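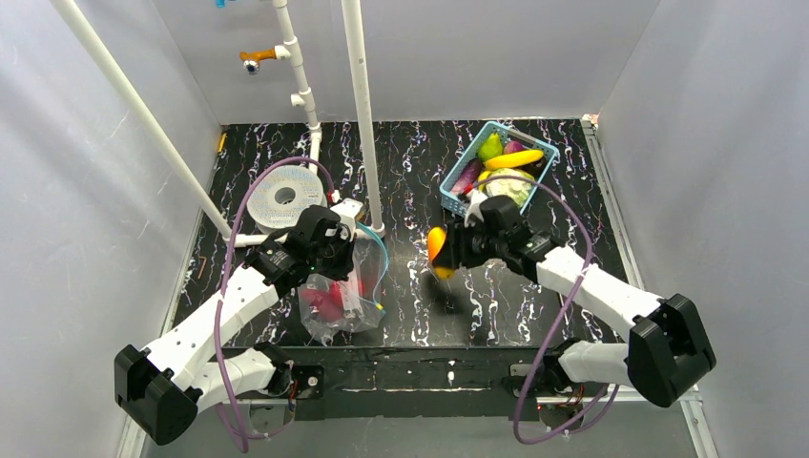

Bagging produce on a black marbled countertop.

How to Bag Fruit and Vegetables So They Don't Bruise

Posted 12 August 2018 in Kitchen Basics

Most bruised produce gets that way between the store and the refrigerator. Packing a bag well takes a couple of minutes and no special equipment.

What you need

Clear plastic bags, one medium and one large
A clean dish towel
A flat counter with some free space

I use the Usholm bags from Livimance, which come in a box of 136. Any clear bag will do as long as it isn't too thin. Clear is better than colored for this job. You can see what is at the bottom without digging, and you notice a soft spot before it spreads.

Step 1. Check and dry everything

Look over each piece and set aside anything with a split skin or a soft patch. Those go in a bowl to be eaten first. Wipe off any water with the towel. If you wash produce before storing it, let it air-dry first.

Step 2. Sort by weight

Put the heavy, firm pieces on one side of the counter and the light or tender ones on the other. Color and type don't matter much here. A hard beet and a ripe tomato may look fine next to each other, but the beet will win.

Step 3. Open the bag all the way

Shake the bag open and fold the top edge outward to make a cuff, 2 inches deep. The cuff keeps the mouth from falling shut while your hands are full. Lay the bag on its side if it won't stand up. A crumpled bag is fine - just smooth out the bottom corners so nothing gets caught in a fold.

Step 4. Load the bottom layer

Place the heavy pieces in by hand, one at a time. Don't drop them in. Lower each one until it touches the bottom, then let go.

Step 5. Add the long pieces

Carrots, long peppers and anything else with an elongated shape should go in upright along the side of the bag. Lying flat, they press on whatever is underneath. Hold the piece near the middle and slide it down between the bag and the first layer.

Step 6. Finish with the soft items

Tender things go on top. Stop when the bag is two-thirds full. Once mine weighs over 7 pounds I start a second one.

Step 7. Close it loosely

Unfold the cuff and give the top a half twist. Don't press the air out, and don't knot it. For the refrigerator, leave the top open and put the bag in the drawer.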